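Clekitz | News

Search this site Enter keywords Go

December 2024
By Nusrat Pathirana

Clekitz shared workshop puts its two-arm laundry build on show, and asks visitors not to expect much

Members of the Clekitz shared workshop will open their doors this month to anyone who wants to look over Dikora, a two-arm robot bench meant to handle ordinary laundry. The workshop makes no claim that it will save anyone time. I have been on the build since May and I still fold my own shirts faster than I can explain the machine to you.

Dikora began after several members watched the same polished clips of robots tidying bedrooms and wondered how much had been edited out. Our guess was plenty. The build log now runs to 62 entries, and 22 of them are about cables.

The arms are bought-in parts on a shared rail. The gripper work, the wiring and the control software are ours, for better or worse. The software is called Roussel. An earlier version, Ostitz, was dropped after it treated a sleeve and a tablecloth as the same problem. Roussel is better at this. How much better depends on who is telling you, and we would be wary of anyone, ourselves included, who gives you a single success rate for "folding." A hand towel laid out flat and a T-shirt dropped in a heap are different jobs, and a figure that mixes them tells you very little.

So there will be no success rate in this release. Visitors can bring a garment of their own and keep score if they like. Please leave anything with beads or sentimental value at home.

The arms, the rail and the clothes on the table:
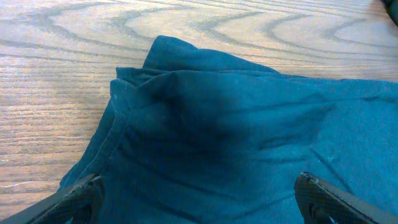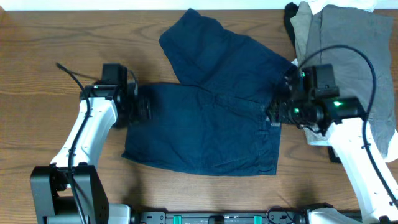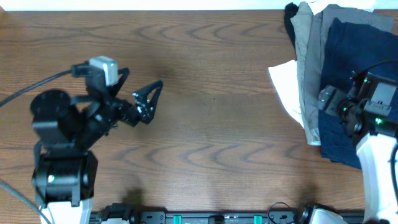

Members are also asked, often, whether a machine like this belongs in a house. Our answer for now is no. It takes up a whole table, it has to be watched, and the person watching could be putting the socks away. What it has been good for is teaching seven people how to wire, tune and swear at a pair of arms, and that may be all it is ever good for. We can live with that. We would like to see more builders say so in public before they start taking deposits.

There is no kit for sale and no waiting list. Parts lists and wiring notes, including the parts we got wrong, can be read on paper at the workshop and copied freely. A cleaned-up version may go online later - no promises on when.

The bench will be running through the month during normal workshop hours. Entry is free. Space around the table is tight, so groups should write ahead, and talks are limited to 60 minutes with questions. Hard questions are welcome, and so is anyone who has tried this at home and given up.

Press contact: Nusrat Pathirana, Clekitz shared workshop

This site uses cookies to remember your settings. By continuing to browse you agree to their use. Accept Manage preferences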